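블록 보관통을 바꾼 뒤에 적어 두는 글. 길어질 것 같아서 나눠서 올린다.

그동안은 천으로 된 바구니를 썼다. 가볍고 접히는 건 좋은데 블록을 담으면 옆이 주저앉고, 모서리에 자꾸 쓸려서 바닥 쪽 실밥이 풀렸다. 6월에 한 번 꿰맸는데 같은 자리가 또 터졌다.

그래서 금속통으로 바꿨다. 뚜껑 없는 회색 통이고 옆면이 비스듬하게 올라간다. Kurup에서 중고로 나온 걸 샀다. 판매 글에는 긴 쪽이 82cm라고 되어 있었고 재 보니 맞았다. 생각보다 커서 차 뒷좌석을 접어야 들어갔다.

중고라 바닥에 긁힌 자국이 많다. 처음에는 사포로 밀까 했는데 손으로 쓸어 보니 걸리는 데가 없어서 그냥 뒀다. 중성세제로 두 번 닦고 하루 말렸다. 새것이었으면 첫날부터 흠집 날까 봐 신경 쓰였을 텐데 이건 그럴 일이 없다.

블록은 원래 쓰던 Fimier 것 그대로다. 길쭉한 직육면체 모양이고 색은 빨강하고 초록. 처음 살 때 노랑도 살까 고민하다가 뺐다. 색이 많으면 정리할 때 나눌 칸도 많아진다.

빨강과 초록 조합에 대해서는 물어보는 분들이 있어서 적어 둔다. 이 두 색을 구별하기 어려운 사람이 꽤 있다. 우리 모임에도 한 분 계셔서 그분과 할 때는 색으로 편을 나누지 않는다. 초록에만 작은 스티커를 붙이는 방법도 생각해 봤는데 쌓을 때 면이 뜰 것 같아서 아직 안 했다.

지금 하는 놀이는 단순하다. 블록을 몇 개만 통 바닥에 흩어 놓고 하나씩 집어낸다. 다른 블록을 건드리면 차례가 넘어간다. 탑을 무너뜨리는 놀이보다 조용하고 시간도 짧게 걸린다.

해 보면 따로 떨어져 있는 블록은 쉽다. 어려운 건 나란히 붙어 있는 것들이다. 사이에 틈이 없으면 긴 옆면을 잡을 수가 없어서 양 끝을 잡아야 하는데, 길이가 있으니 손이 작은 사람은 한 손으로 힘들다.
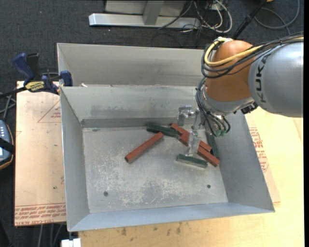 벽 가까이 있는 것도 까다롭다. 옆면이 비스듬해서 손을 넣을 공간은 있지만 손등이 먼저 닿는다. 그래서 규칙을 하나 추가했다. 벽에 완전히 붙은 블록은 시작하기 전에 안쪽으로 한 번 옮겨도 된다.

집어내는 순서는 각자 다르다. 나는 멀리 있는 것부터 빼고 뭉친 건 뒤로 미룬다. Lowri Voyle 님은 반대로 뭉친 데부터 시작한다. 위에 얹힌 걸 먼저 걷어내면 나머지가 편해진다고 한다. 지난번에는 그쪽이 이겼고 그 전에는 내가 이겼다.

소리 얘기. 금속통이라 블록을 쏟으면 시끄럽다. 높은 데서 한꺼번에 붓지 말고 통을 살짝 기울여서 옆면을 타고 미끄러지게 넣으면 낫다. 저녁 여덟 시 이후에는 이렇게만 한다. 통 밑에는 고무 매트를 깔았다. Wirnatgate 잡화 코너에서 2000원 주고 샀고 길이가 남아서 잘라 썼다.

바닥에 천을 까는 방법도 해 봤다. 조용하기는 한데 블록이 잘 안 미끄러져서 흩어지는 모양이 매번 비슷해진다. 천 가장자리가 말려 올라오는 것도 귀찮았다. 두 판 하고 걷었다.

정리하는 방법. 전체 블록은 400개인데 전부 통에 넣어 두지는 않는다. 색별로 상자에 나눠서 선반에 두고 그날 쓸 것만 꺼낸다. 상자 옆에는 색 이름을 글자로 써 붙였다. 위에서 말한 이유 때문이다.

전에는 다 쓰고 나서 한 통에 쓸어 담았다. 담을 때는 빠른데 다음에 꺼낼 때 색을 고르느라 시간이 더 걸렸다. 끝나고 바로 나누는 쪽으로 바꾼 뒤로는 준비가 금방 끝난다.

닦는 건 한 달에 한 번. 물에 담그지 않고 물기 꼭 짠 천으로 닦는다. 초록은 색이 진해서 먼지가 잘 보이고 빨강은 손때가 잘 안 보여서 빼먹기 쉽다. 그래서 빨강부터 닦는다.

통은 닦고 나면 꼭 뒤집어서 말린다. 바닥 모서리에 물이 고이면 얼룩이 남는다. 처음에 그걸 모르고 세워 뒀다가 한쪽에 하얗게 자국이 생겼다. 식초 묻힌 천으로 문지르니 거의 지워졌다.

댓글로 통 크기를 물어보신 분께. 이 정도까지 클 필요는 없다. 두 사람이 마주 앉아서 할 거면 더 작아도 된다. 다만 너무 작으면 블록이 흩어지지 않고 겹치기만 한다. 가진 블록 중에 제일 긴 걸 눕혀 보고 사방으로 넉넉하게 남는지 보면 된다.

Rornton 쪽 통은 써 본 적이 없어서 비교를 못 하겠다. 사진만 보면 옆면이 수직이던데 그러면 구석에 있는 블록은 꺼내기 더 어려울 것 같다. 쓰시는 분 있으면 알려 주시면 좋겠다.

스티커는 다음 달에 얇은 걸로 몇 개만 붙여 볼 생각이다. 면이 뜨는지 확인하고 이 아래에 이어서 적겠다.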